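3.2 Catalyst preparation and storage

The cobalt phosphate films were grown on nickel foam by the route of Zalewska and Major, with one change: the foam was rinsed in dilute acid before plating, and the acid was replaced for each batch. Films were dried overnight and then heated to 400 °C in air. Pieces from the same batch were kept together, and none was used for more than one run. 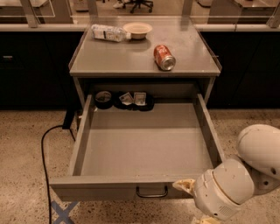 Figure 2. Gray metal cabinet with the top drawer open.

Early batches lost activity in storage. Films kept in open trays gave a lower current than fresh ones, and the drop was larger in February, when the air in the building was very dry. We first blamed the heating step, but films from the same oven run behaved well if they were sealed right away. All later batches were therefore sealed under argon — including the blanks, which had been left in air until then.

3.3 Electrochemical tests

Tests were run in a two-chamber glass cell with a Galtis membrane between the chambers. The electrolyte was potassium borate at pH 9.2, made fresh each morning. Each film was held at a fixed potential for around 200 minutes, and the current was logged throughout.

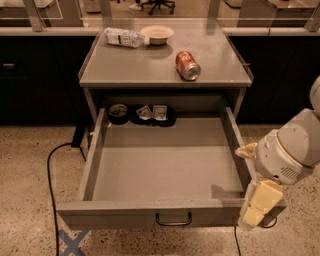 Oxygen was measured in the headspace of the anode chamber with a Prevura probe, which was calibrated before each run against air and pure nitrogen. Runs in which the probe drifted by more than 2 percent were repeated with a new film. The membrane was changed whenever the cell resistance rose between runs — in practice, after every second film. Values in Section 4 are not corrected for oxygen dissolved in the electrolyte.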